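Three weeks of writing down my salt

My blood pressure in February was 138 over 90, and Dr. Tiedemann asked me to keep a food log before we talked about pills. I'm allowed 2,000 milligrams of sodium a day. I had no idea what I was eating, so I bought a small notebook and a kitchen scale.

The first surprise was soup. One can of the lentil I have for lunch has 813 milligrams, and I usually put crackers with it. Bread was the second. Two slices of my regular loaf come to more than a bag of chips.

I weigh things at breakfast and dinner and guess at restaurants. Nele at work does the same for her kidneys and gave me her list of low-salt broths.
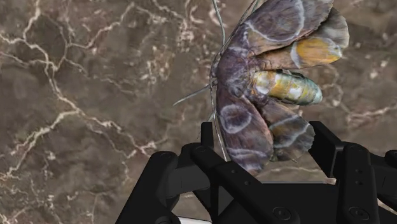
What I changed

I make the lentil soup at home now, with cumin and a lot of lemon. I rinse canned beans. I still eat cheese, but a weighed piece of it. Pickles are gone, and I miss them.

I take my reading at 7 a.m., sitting down, before coffee. This morning it was 131 over 84. I go back to Dr. Tiedemann next month and will bring the notebook.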